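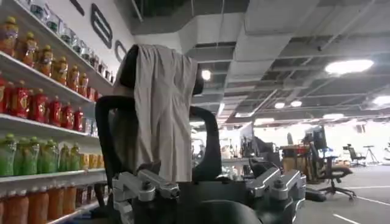 December, 9:40. Textile log, continued from the Mener sheet.

Subject today is the grey cloth on the black office chair. Hung over the top of the backrest, part of the headrest covered, front hem left free. No clips. The hem sits uneven and I have left it that way, as the Coltlow notes specify "as dropped, not dressed."

Cloth is the Flodier plain weave, the lighter of the two greys. In the storage drawer it reads as a cool grey. Against the white wall and the white shelving it goes toward taupe. Note for whoever writes up the color table: use the swatch reading taken at the bench and ignore anything noted at the shelves.

Cut weight 342 g on the bench scale, same as on the Mener sheet, so no reason to suspect a mix-up with the darker piece. Edge overlocked on all sides. One pulled thread near a corner, trimmed flush.

**Drape over the chair back**

Method is the short one from the Bognár protocol:

- fold in half lengthwise, hold by the fold
- lower onto the top of the backrest, release, do not smooth
- wait 5 minutes
- measure front drop at left, middle, right
- remove, shake once, repeat

Problem with the method: the headrest. The protocol was written for a plain rail, where the cloth has one line of support. A rounded headrest gives it a curve to slide on, and the folds start wherever the curve steepens. Drop at the left and right comes out different on every repeat. Middle drop is steadier. I would report the middle only and put the side values in the appendix with a remark.

Second problem: the armrests. They are closed loops and stand well up on either side of the back. If the cloth is lowered off center, one side catches on a loop and the reading is worthless. Discarded two repeats on that account. Marked both in the sheet with a D, not deleted.

Friction between cloth and chair is higher than on the painted rail. Once it settles it stays. Good for the waiting period, bad for the release, because a crooked drop stays crooked.

**Wrinkling**

Wrinkles persist after hanging. Storage creases from the drawer run across the cloth and interfere with the natural folds. Tried the steam setting at 80 percent on an offcut last week. Creases came out but the offcut had a softer hand afterward, and that would break comparison with the Mener results. Not steaming the main piece. Will store it rolled on a tube from now on and see if the creases relax by themselves.

**Position in the room**

Chair is beside the shelving with the bottles. Keep a clear gap. The row with the orange liquid and the yellow caps is the one I worry about when shaking out the cloth, so shake it facing the other way, or walk to the bench. Shelf stock is not to be moved for this work. The labels should stay facing front, and last time it took most of an afternoon to restore the order.

Seat height: set to the lowest stop before each run. The gas lift on this chair creeps if someone has sat in it, so check it after lunch. Lock the casters if the lock holds, otherwise wedge.

**Open items**

1. Rail comparison with the same cloth. Rail is still in the Bognár crate, lot 3090, unopened.
2. Ask Coltlow whether "front drop" means to the lowest point of the hem or to the hem directly under the mark. With a hem this uneven the difference is larger than the spread between repeats.
3. Darker grey from Flodier, same cut. Weigh before use.
4. New blade for the rotary cutter. The current one chews the corner of anything folded double.
5. Backrest tilt is not in the protocol. I used the upright lock throughout. Should be written down somewhere other than here.

14:15. Checked the seat height, it had crept. Reset to the stop. Middle drop repeated after reset, no change I would trust at this resolution. Steel rule is adequate for the drop itself but awkward to hold parallel to the backrest with the cloth hanging free. A rule fixed to a stand would help. There may be one in the Mener cabinet, second shelf, behind the sample frames.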